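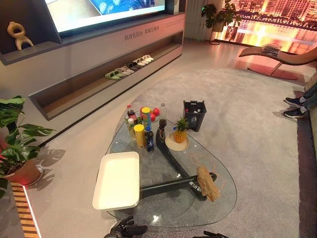
Brornberg, February 2023

Hudunine Living Room Set: README

Summary

Hudunine is a set of 600 still images of one furnished living room, with object labels. The room is fitted out as a lounge: media cabinet, slipper shelf, chaise, plants, a large low-pile rug and a glass coffee table. Most of the labelled activity happens at the coffee table, where small household items are put down, moved and picked up. The set is meant for work on object labelling in ordinary rooms, and on transparent furniture in particular.

Contents

images/ — 600 files, numbered from 0001
labels/ — one text file per image, same number
splits/ — train.txt and test.txt
room/ — floor plan, furniture list, class list
CHANGES — edits since the first release

The test split holds 100 images. All remaining images are in train.txt. Consecutive images are often near duplicates, so the split was made by block. Please do not reshuffle it if you intend to report results.

Room and furniture

Fixed items keep the same ID throughout and should not be treated as targets for tidying.

F01 Media cabinet, dark grey, along the back wall. The television sits in its upper recess and has its own ID (F02). Screen content is not labelled.
F03 Open shelf, long and recessed, wood-toned inside. Slippers are stored here in pairs.
F04 Chaise lounge, brown, curved.
F05 Round floor mat, reddish pink, under the chaise.
F06 Rug, light grey, rounded corners. Covers most of the floor.
F07 Coffee table, clear glass top on a black metal base.
F08 Monstera in a terracotta-coloured pot.
F09 Plant on a thin black stand, beside the radiator panel.
F10 Night cityscape display. Labelled as one region. The buildings, bridge and water inside it are ignored.

The ceramic figurine on the cabinet ledge is classed as an ornament and has no furniture ID.

Movable items

tray — flat, rectangular, raised edges
paper_bag — brown paper, any state from flat to crumpled
box — rectangular, any size
slippers — one label per pair
folded_textile — anything folded where the type of item can't be read
other — use sparingly, with a note

Slippers caused more disagreement than any other class. Pairs stand close together on the shelf and the far ones overlap from most angles. Duyên Triệu's rule is the one we kept: label the pair if any part of both slippers is visible, otherwise label the single slipper and add the flag "partial". Pale pairs are easily confused with each other, so colour is stored as a free-text field and should not be used as a key.

Shoes being worn are outside the slippers class. People are marked with a single region, however little of them is in view.

Glass surfaces

The table top is transparent and the rug shows through it. This affects labels in three ways.

1. Extent. Draw the outline of the top along the visible glass edge. Where the edge fades into the rug, continue the curve and set edge_inferred to yes. There are 209 images with this flag.

2. Base. The black base under the glass is part of F07. Do not cut it out as a separate object, even where it reads more clearly than the glass.

3. Reflections and marks. Bright reflections, coloured spots and smudges on the glass are not objects. Early versions had several reflections labelled as "other". Ctibor Hrubý removed these in the second pass and the deletions are listed in CHANGES.

An item that overhangs the table is still "on" the table if any part of it rests on the glass. The overhang field is yes or no. We dropped the earlier scale because annotators used it differently.

Paper bags

Outline the bag as it appears, including folds that stick out. Do not fill in to the shape of a full bag. If a bag is held, set held to yes and leave the surface field blank unless contact with the table is clear. Contents are never guessed — "unknown" is the correct value for a closed or crumpled bag. 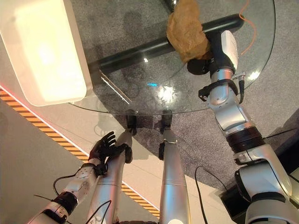
Known issues

Labels were drawn by two people, Maricel Sebastian and Genowefa Jabłońska, and 190 images were labelled by both. Agreement is good on furniture and poor on folded_textile. The small stack on the chaise is entered as one item in some files and several in others.

The light strip along the slatted flooring gives a red cast to nearby edges. No colour correction has been applied.

Stisex format export drops the overhang field. Use the plain text labels if you need it.

Contact

Ingrid Halvorsen, Tô office. Include the image number and label file version with any correction.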